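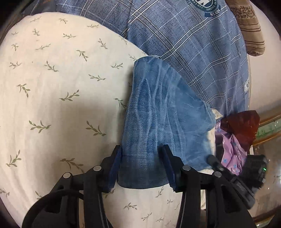
Olaia Zabala had told me to come at ten, and when I got there at ten she was already on her second coffee and her first argument with a fitted sheet. "It's winning," she said, and kicked the door shut behind me. We shook hands over a stack of towels.

I'd wanted to talk to her ever since a friend passed me the handout from her Friday class, a single page called What to Do With the Pile. You know the pile. Mine lives on the bed during the day and on a chair at night, and it has done so for most of my adult life. Olaia teaches people to deal with theirs, in a room above the Badawi fabric store, and she has been at it long enough that some of her first students now send their kids.

So I asked her the obvious thing first. Is there a right way to fold a pair of jeans?

"There's a way that fits your drawer," she said. "I can fold denim so it stands up by itself like a book, and I love doing it, I could do it all day. But if you've got a shallow drawer it's useless to you. You'll shut the drawer on it and swear at me."

She grew up over her aunt's laundry in Delley, where the shirts came in on Monday and had to be out the door by Wednesday noon. She was paid by the bundle. Not much, she says, but she learned to tell a fabric with her eyes closed, and she still does it when she's thinking. All the time we talked she had a corner of something between her thumb and finger.

"Old denim is the nicest thing to fold," she told me. "New denim fights you. It's got opinions. But when it's gone pale and soft it stays where you put it. You do the legs together, tuck the point of the seat in, and then thirds or quarters depending on who you are."

I said I was probably a halves person. She was very kind about it.

We got onto shirts, and I have to admit I'd been looking forward to this part, because shirts are where I give up. My plaid ones especially! I own far too many, and they slide off each other like fish. Olaia laughed and said plaid is the beginner's friend, and I'd just never used it properly.

"You've got lines printed all over it," she said. "It's graph paper! Pick a line, fold on the line. Pick another one, fold on that. If the line on the sleeve sits square on the line on the back, you're done, and you didn't need a folding board or any of that."

What about patches and badges and so on? I've got an old camp shirt with a big stitched emblem on it that makes a lump whatever I do.

"Keep the stitching flat and fold around it. Never across. An embroidered badge is stiff, and if you crease it every week for years the edge starts lifting, and then one day you're picking at it on the bus. I fold so the badge ends up on top. Then you can see which shirt it is, too, so you're not digging."

And printed logos? "Those I turn to the inside. They fade anyway, but they fade slower if they aren't rubbing on everything."

She got up at this point to let the cat in, and came back with a box of index cards. It turns out I'd been sitting next to her life's work. Every card is a household she has helped, with what was in the pile when she got there. No last names, just initials and laundry. There are 679 of them. She let me read a few and they're wonderful, little poems really. "Eleven tea towels, all the same. One swimsuit. Choir robe??"

I asked if she ever gets bored of it and she looked at me as if I'd asked whether she gets bored of lunch.

The class itself runs for 4 weeks and costs 70 dollars, and you bring your own laundry, clean please. Week one is just sorting. People hate week one. They come ready to fold, and she makes them stand there and put cotton with cotton and knits with knits, and take the pillows off the bed – she's firm on the pillows.

"Everybody sorts on the bed with the pillows still there," she said. "So you lose a third of your space, and the socks go down behind. And then it's bedtime and you push the whole lot over to one side and sleep next to your shirts. I've done it. My husband has slept next to my shirts."

Does she at least have a pretty pillowcase she's sorry to move? She does, a cream one with leaves on it that her sister sewed, and it goes on the chair with the rest.

Week two is trousers and jeans, week three is shirts, and week four is whatever people are secretly ashamed of, so mostly fitted sheets. The room holds 24 students if nobody brings a king-size duvet. She teaches on two long Hedholm tables she got when a school closed, and she's raised them on blocks so people aren't bending. Get your surface up to your hips, she told me, and half your complaints about laundry will go away. I measured my bed when I got home. No wonder.

The next round starts in August and then she takes a break to finish a booklet, which Zokonar, a small press down the street from her, has been waiting on for two years. She's stuck on the chapter about sweaters.

"I keep changing my mind," she said. "Roll or fold. I was a roller for so long, and now I'm not sure. Don't print that."

I asked again on the way out, and she said fine, print it. Then she handed me the fitted sheet, took the other end, and made me do the corners until I got them right, and it took until almost noon.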